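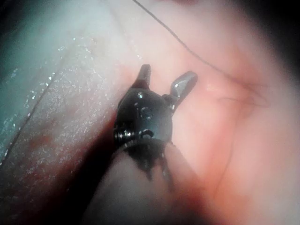 Moynihan Suture Handling Series, Set 9
Kistthorpe Surgical Skills Room
Posted November 13, 2014, by Kerstin Haugland

Set 9 covers thread control at close range: laying the strand, forming a loop over the jaws, and managing the tail before the first throw is tightened. Needle entry and exit angles were dealt with in Set 8 and are not repeated. Knot security will be handled separately in January, after the pull tests are finished.

The working distance is short throughout. At this magnification the strand leaves the field easily, and most of the slack is out of sight at any given moment. Trainees who have only worked under a wide view tend to pull too fast for this reason.

9-1. Free strand
Dark thread against pink tissue, jaws open and clear of the strand. The thread is fine and loses contrast where it crosses toward the right. Follow it with the eye to a known point before closing on it. A grasp made on the guess of where the thread runs usually picks up tissue as well.

Open the jaws only as far as the pickup needs. A wide V is useful when the strand lies across the gap, and a nuisance when there is a second strand nearby. Approach along the surface and keep the tips in view. Excess slack should be laid to one side before the loop is started. If the strand has taken a set from the packet, draw it straight between two instruments with light, even tension. Do not run it over an edge.

9-2. Loop at the jaws
Black thread looped at the open jaws, one end standing up and a second tail hanging below. The loop sits around the base of the left jaw, and the serrated edge is on the right. 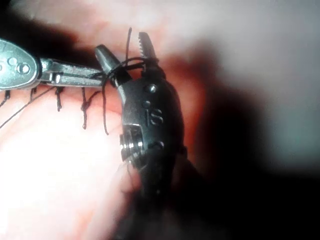

Tail length is the main variable at this stage. A short tail pulls back through the loop when the jaws turn; a long one has to be chased across the field and may be caught in the next throw. The practice protocol calls for the tail to be set before wrapping and left alone until the throw is laid down. Adjusting it with the loop already on the instrument shifts the loop toward the tips, where it slides off.

Keep the loop loose until the tail has been grasped. Tightening early locks the thread against the jaw base and the wrap then has to be opened by hand. Where fine teeth are present, hold the tail and not the length that will carry load. Thread that has been gripped hard in serrations should be treated as damaged over that stretch and trimmed away.

Pins, notches and pulley recesses near the jaw base are all places where a strand can snag. Check them before drawing up. If resistance is felt, stop and reverse the last motion. Pulling through a snag frays the thread and displaces the tissue edge, and both faults show up later in the pull test as early failures.

Session notes
Thread stock: Vovo practice thread, black, lot 656. Cut lengths are kept in the second drawer, with the trimming scissors.
Recording sheets: Zusus form 841. Enter loop losses and tail pull-throughs in separate columns. Several sheets from the previous block had them combined and could not be used.
Repetitions: 32 per trainee, split over two sittings. Discard the strand at the end of each sitting.

Corrections to the captions go to Kerstin Haugland at the skills room desk. Please quote the plate number. Captions 8-4 and 8-5 in the previous set were transposed and have been fixed.

Previous: Set 8, Needle Angles
Next: Set 10, Knot Security (January)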